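Haushaltsrobotik: Waschbecken und Armaturen

Stand dieses Eintrags: 2. August 2024

Unter Haushaltsrobotik verstehe ich in diesem Lexikon alle Maschinen, die in einer normalen Wohnung eine Arbeit erledigen, die sonst ein Mensch mit den Händen macht. Staubsaugerroboter zählen dazu, Waschmaschinen lasse ich weg (ja, ich kenne die Leserbriefe dazu, und nein, ich ändere es nicht). In diesem Eintrag geht es um ein Teilgebiet, das ich besonders mag und das in Überblicksartikeln meist mit einem halben Satz abgefertigt wird: das Waschbecken. Also greifen, drehen, wischen und hantieren rund um eine Schüssel mit Hahn.

Die kurze Antwort auf die Frage, ob Maschinen das schon können: im Labor teilweise, bei mir zu Hause nein. Die lange Antwort folgt jetzt.

Begriff und Abgrenzung

In Fachtexten liest man meistens von Manipulation, wenn ein Roboter Dinge anfasst und verändert. Ich finde das Wort für Laien unglücklich, weil man dabei an gefälschte Wahlen denkt, aber es hat sich nun einmal durchgesetzt. Von der Manipulation trennt man die Navigation, also das Herumfahren oder Herumlaufen. Ein Saugroboter navigiert und manipuliert so gut wie gar nichts; er schiebt höchstens mal eine Socke vor sich her.

Am Waschbecken ist es umgekehrt. Der Roboter muss kaum fahren, er steht ja schon da, aber er soll mit zwei Armen in einem engen, gewölbten Raum arbeiten, aus dem obendrein ein Wasserhahn ragt. Manche Autoren sprechen hier von beidhändiger Manipulation, andere von bimanueller. Gemeint ist dasselbe.

Warum gerade das Waschbecken schwierig ist

Ich habe früher geglaubt, das Schwierige am Putzen sei die Kraft. Sanne Bosman, mit der ich den ersten Entwurf dieses Eintrags durchgegangen bin, hat mir das gründlich ausgeredet. Kraft haben Roboterarme seit Jahrzehnten. Was fehlt, ist das Gefühl dafür, wann man sie weglässt.

Glänzende Keramik ist für viele Kameras eine Zumutung. Sie spiegelt, sie hat kaum Struktur, und bei weißem Becken unter hellem Licht verschwimmen die Kanten. Tiefenkameras liefern auf solchen Flächen gern Löcher im Messbild, und verchromte Teile machen es noch schlimmer, weil der Roboter darin manchmal seine eigene Spiegelung für ein Hindernis hält. Ein Mensch schaut hin, legt die Hand auf den Rand und weiß Bescheid. Er verlässt sich dabei zu einem guten Teil auf den Tastsinn, und ausgerechnet der ist bei Greifern noch sehr dürftig ausgebildet.

Dazu kommt die Form. Ein Becken ist innen rund, der Rand steht vor, der Hahn hängt darüber, und wer mit dem rechten Arm hinter den Hahn will, muss den linken irgendwo lassen. Das klingt banal. Versuchen Sie es einmal mit zwei Grillzangen statt mit den Händen! Ich habe das im Juni an meinem eigenen Becken gemacht und dabei den Zahnputzbecher geopfert. 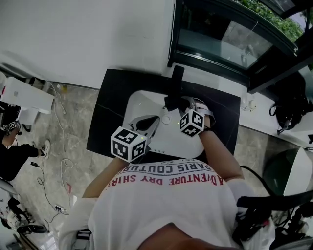 Überhaupt ist der Selbstversuch mit der Zange das beste Mittel, um zu begreifen, was eine Maschine mit zwei Backen alles nicht kann. Man kann damit festhalten und loslassen, schieben, drücken und mit Mühe drehen. Man kann aber nicht gleichzeitig mit dem Zeigefinger stützen und mit dem Daumen nachfühlen, und einen nassen Lappen in der Zange umzufalten, während er schon halb auf der Fläche liegt, ist eine Aufgabe für sehr geduldige Leute. Dass Forschungsgruppen trotzdem so gern bei zwei Backen bleiben, hat handfeste Gründe: Solche Greifer gehen selten kaputt, sie sind vergleichsweise billig, und ihre Bewegung lässt sich mit einer einzigen Zahl beschreiben, nämlich der Öffnungsweite. Eine nachgebaute Menschenhand hat davon schnell ein Dutzend und mehr.

Wie Maschinen die Arbeit lernen

Früher wurde jede Bewegung programmiert. Für eine Fabrik, in der alle Teile immer gleich liegen, ist das bis heute völlig in Ordnung. Für Badezimmer taugt es wenig, denn kein Bad sieht aus wie das nächste, und selbst in ein und demselben Bad steht die Seife jeden Morgen woanders.

Deshalb setzt man inzwischen viel auf das Lernen durch Vormachen, in der Literatur auch Imitationslernen genannt. Ein Mensch macht die Arbeit, die Bewegungen werden aufgezeichnet, und aus vielen solchen Aufzeichnungen entsteht ein Modell, das später einem Roboterarm sagt, wohin er soll. Drei Wege sind verbreitet:

Fernsteuerung. Der Mensch bewegt Bedienhebel oder einen zweiten, kleineren Arm, und der Roboter macht es nach. Sehr saubere Daten, aber langsam und teuer, weil immer ein vollständiger Roboter dabei sein muss.

Handgehaltene Greifer. Der Mensch nimmt in jede Hand einen Greifer, wie ihn später auch der Roboter hätte, und arbeitet damit direkt am Gegenstand. Würfel mit schwarz-weißen Mustern auf dem Greifer können dabei helfen, seine Lage im Raum aus Kamerabildern zu berechnen. Das geht ohne Roboter und auf jedem Tisch.

Videos bloßer Hände. Davon gibt es am meisten, sie sind aber auch am schwersten zu übersetzen, weil eine Hand eben kein Greifer ist.

Mein persönlicher Favorit ist der mittlere Weg. Er zwingt den Menschen, sich so ungeschickt anzustellen wie die Maschine, und das merkt man den Aufnahmen an: Die Leute werden langsamer, sie überlegen, mit welcher Hand sie zuerst hingehen, und sie finden Lösungen, auf die sie mit zehn Fingern nie gekommen wären. Diane Paquette hält dagegen die Fernsteuerung für unterschätzt und hat mir dazu einen sehr langen Brief geschrieben, den ich hier nur zur Hälfte berücksichtigen konnte. Ihr Hauptpunkt sei trotzdem genannt: Bei der Fernsteuerung weiß man sicher, dass der Arm die Bewegung auch ausführen kann. Ein Mensch mit Greifern in den Händen verdreht das Handgelenk vielleicht so, wie es kein Roboterarm an dieser Stelle schaffen würde, und dann ist die schöne Aufnahme unbrauchbar.

Wie viele Aufnahmen braucht man?

Die Frage kommt in jeder Zuschrift, und ich muss jedes Mal enttäuschen: Es kommt darauf an. Die Sammlung Bidascombe, die ich für diesen Eintrag durchgesehen habe, enthält 1.236 Vorführungen an Becken und Armaturen, von denen nach der Durchsicht 939 übrig geblieben sind. Der Rest fiel heraus, meistens wegen verdeckter Marker oder weil jemand mittendrin abgebrochen hatte. Für eine einzelne Bewegung an einem einzelnen Becken können schon 100 saubere Durchgänge ein brauchbares Ergebnis liefern. Für »irgendein Waschbecken in irgendeiner Wohnung« reicht auch die ganze Sammlung nicht.

Das Wort Vielfalt fällt in diesem Zusammenhang oft, und zu Recht. Wer immer am selben Becken mit demselben Hahn aufnimmt, bekommt ein Modell, das dieses Becken hervorragend kennt und beim nächsten ratlos davorsteht. Andersherum ist es auch nicht ideal — ein Durchgang pro Becken und dann weiter, da lernt das Modell von allem ein bisschen und trifft den Hebel dann doch nicht.
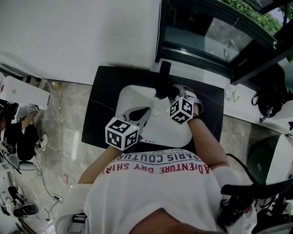 Armaturen sind übrigens ein Thema für sich. Einhebelmischer lassen sich mit einem simplen Greifer recht gut bedienen, man muss den Hebel nicht einmal fassen, ein Schubs von unten genügt. Zwei Drehgriffe nebeneinander sind deutlich unangenehmer, vor allem wenn sie rund und glatt sind. Berührungslose Hähne wären theoretisch ein Geschenk, nur reagiert nicht jeder Sensor auf einen Greifer so wie auf eine Hand. Liette Cloutier hat mich darauf hingewiesen, dass in älteren Fassungen dieses Eintrags die Kniehebel aus Arztpraxen fehlten. Hiermit nachgetragen.

Was heute geht und was nicht

Ich teile die Aufgaben am Waschbecken grob nach meinem eigenen Eindruck ein. Andere würden anders sortieren, und in zwei Jahren mache ich es vermutlich auch.

Geht unter Laborbedingungen meist: einen Gegenstand ins Becken legen oder herausnehmen, einen Hebel umlegen, mit einem bereits gegriffenen Schwamm über eine freie Fläche fahren.

Geht manchmal: hinter dem Hahn wischen, eine Tube aufheben, die flach und nass am Boden liegt, den Stöpsel einsetzen.

Geht kaum: Haare aus dem Abfluss holen, einen Lappen auswringen, Kalk am Sockel der Armatur erkennen und so lange bearbeiten, bis er wirklich weg ist. Gerade das Letzte finde ich spannend, denn dafür muss die Maschine wissen, wann sie fertig ist. Menschen sind sich darüber ja auch nicht einig, zumindest nicht in meiner Familie.

Zwischen »geht im Labor« und »geht bei mir« liegt dann noch einmal ein ordentliches Stück Weg. Die Vorführung Lollelden, die ich mir mit Flor Flores angesehen habe, zeigte neun Durchgänge hintereinander am gleichen Becken. Das Tempo lag weit unter dem eines schlecht gelaunten Teenagers, und zwischen den Durchgängen rückte ein Mensch alles wieder an seinen Platz. Beeindruckt war ich trotzdem! Wer vor Jahren gesehen hat, wie solche Arme minutenlang vor einer Tasse zitterten, der freut sich über jeden Schwamm, der ohne Drama im Becken ankommt.

Zur Sicherheit

Strom, Wasser und bewegte Teile auf engem Raum sind keine Kleinigkeit. Die meisten Forschungsarme sind nicht gegen Spritzwasser geschützt, weshalb viele Versuche trocken stattfinden, gern auch an Becken, die an gar keiner Leitung hängen. Für das Lernen der Griffe ist das kein großer Verlust. Für die Frage, ob die Maschine später mit Seifenschaum zurechtkommt, leider schon, denn Schaum verdeckt die Sicht, und alles wird rutschig.

Siehe auch

Imitationslernen; Greifer mit zwei Backen; Küchenspüle (eigener Eintrag, dort auch zum Geschirr); Badewanne (in Arbeit). Hinweise und Korrekturen zu diesem Eintrag nimmt weiterhin Darlene Hawthorne entgegen, bitte mit Angabe des Abschnitts.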